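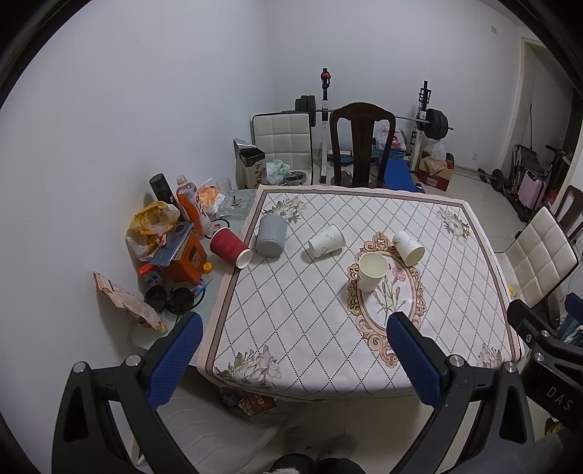

Repeat patterns are the subject of this unit, and we start with the terms. A repeat is the smallest block of a design that can be copied side by side to fill a surface. The distance from a point in one block to the same point in the next is the repeat length. A lattice is the set of crossing lines, drawn or only implied, along which the blocks are placed. On a printed tablecloth such as the one with the pink carnation in its central oval, the fine black diamonds are the lattice, and the medallion and the corner flowers are placed motifs. Placed motifs belong to one position on the finished piece. They are not part of the repeat, and the printer has to plan for them separately.

The four layouts you need to know for November:

Block (or straight) repeat. Every copy sits directly beside and below the last. Easy to set up, but gaps tend to line up into visible stripes.

Half-drop. Each column is shifted down by half the repeat length. Most floral furnishing prints use it.

Brick. The same idea turned sideways, with rows shifted by half the width.

Diamond (ogee when the sides are curved). The block is a diamond, and its edges are often drawn in as a trellis.

Work Exercise 1 on squared paper before you try it on the computer. Use a motif no more than 11 squares wide.

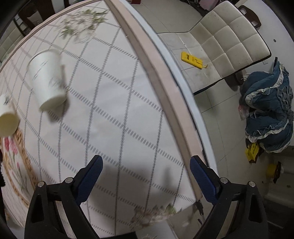 Page 80

Borders and corners

A border is a repeat in one direction only. The trouble comes at the corner, where two runs meet. There are three usual answers. A mitered corner cuts both runs at 45 degrees and joins them. A butted corner lets one run pass through to the edge and stops the other against it. A corner block replaces the meeting point with a separate motif, often a square. Plain stripes miter well. Leaves and scrolls usually need a corner block, or a redrawn corner.

The length of each side should be a whole number of border repeats. If it isn't, adjust the repeat slightly and leave the side alone. The Kincaid sheet in your packet gives a side of 117 cm. With a 13 cm repeat, that makes nine repeats and no remainder. Try the same side with a 12 cm repeat and see what is left over.
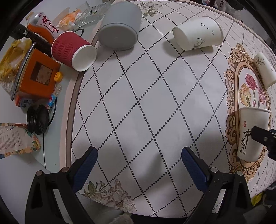 Scale is the other decision to make early. A pattern that reads well on a desk may turn gray from across a room, so pin your test print to the wall and step back. The Flenlow and Jina samples use the same motif at two sizes and are worth comparing.

For next class: finish Exercises 1 and 2, and bring one printed fabric from home with the repeat marked in chalk or thread. Read the chapter on the Zimutden pattern books. Questions to Abena Quartey, before 4 p.m.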